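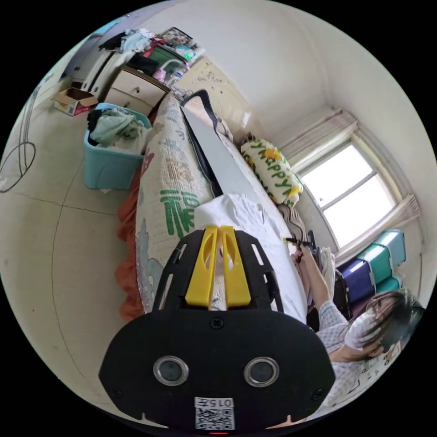
7.4 Finger jam and loss of grip signal

A jam on the Nillbridge hand-held gripper shows up as one finger lagging behind the other, or as both fingers stopping short when the trigger is pulled. The recording carries on during a jam, so the fault is easy to miss until the files are checked. Bedrooms produce more of these faults than other rooms - sheets, blankets and the hem of a quilted cover can all be drawn in between the fingers and the slotted bracket. Before work starts at a bed, check that the two yellow fingers stand parallel and that nothing is caught in the long cutouts along each side of the bracket.

CAUTION: Do not pull fabric out while the gripper is powered. The fingers can close without warning when the load comes off.

To clear a jam:

1. Release the trigger and move the gripper away from the bed.
2. Switch off and wait until the indicator light below the label goes out.
3. Spread the fingers by hand. Do not use a blade or screwdriver.
4. Draw the fabric out in the direction it went in. Check the bracket for loose thread.
5. Wipe both lenses with a dry cloth.
6. Switch on. Open and close the fingers fully 17 times with nothing between them.
7. If the fault code 34 comes back, stop using the unit and tag it.

Note: The housing screws are not part of this procedure. Loosening them shifts the lenses and the unit will need a full calibration.

Note: When two people work at the same bed, the one holding the gripper calls "clear" before closing the fingers. Keep hands and hand tools out of reach of the fingers until then.

Write the unit number from the label on the fault sheet, together with the fault code and the type of fabric. Send the sheet to Shih-chieh Siu. Units with bent fingers go to Yakubu Amadi for replacement - do not straighten them on site.

2 comments
34 shares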